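Jivard Interior Matt
Water-based wall and ceiling paint

Home > Paint > Interior > Matt

Product code: JV 2000
Sizes: 1 litre, 5 litres, 10 litres
Sold by: Voststead Decorating Supplies, Sestley

Jivard Interior Matt is a flat white emulsion for plaster, plasterboard and lining paper. It is meant for bedrooms, landings, hallways and living rooms. For kitchens and bathrooms use Jivard Damp Room, which has a slight sheen and copes better with steam.

The paint has very little shine, so filled cracks and uneven plaster show less than they would under silk. It is thicker than most trade matts and does not spatter much from a roller. We have stocked it since the range was relaunched in April, when the old yellow-lidded tins were dropped. If you have some of the old paint left, use it up on one full wall before you start a new tin - the two whites are close but do not match.

Technical details

Finish: flat matt
Touch dry: around 40 minutes in a heated room
Recoat: the same day, once the first coat is fully dry
Scrub rating: 4000 cycles (maker's own test)
Coats: two, or three over a dark colour
Thinning: clean water, for bare plaster only
Cleaning up: warm water and washing-up liquid

Preparation

Wash down old paint with sugar soap and rinse it off. Sand any gloss. New plaster must be pale all over before you start, with no dark patches, and needs a thinned first coat. Stains from smoke or leaks will come through emulsion, so seal them with Karpenko Stain Block and leave it overnight.

Applying

Cut in with a brush first, then use a medium-pile roller. In alcoves and narrow returns a small roller on a long handle is easier than a full-size one. Work from the top down and keep a wet edge. Do not go back over paint that has started to dry.

White can look quite different from one wall to the next in a recess, as the sides catch the light unevenly. Try a patch on each wall and look at it in the morning and again after dark.

Delivery and collection

Tins ordered before noon can be collected from the Sestley counter the same afternoon. The largest size is delivered by van only. Unopened tins can be returned with a receipt, but we cannot take back tinted paint.

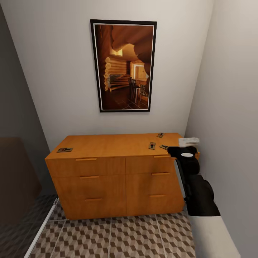 Computer render: Voststead Decorating Supplies

Related products: Karpenko Stain Block, Jivard Damp Room, Jivard Ceiling White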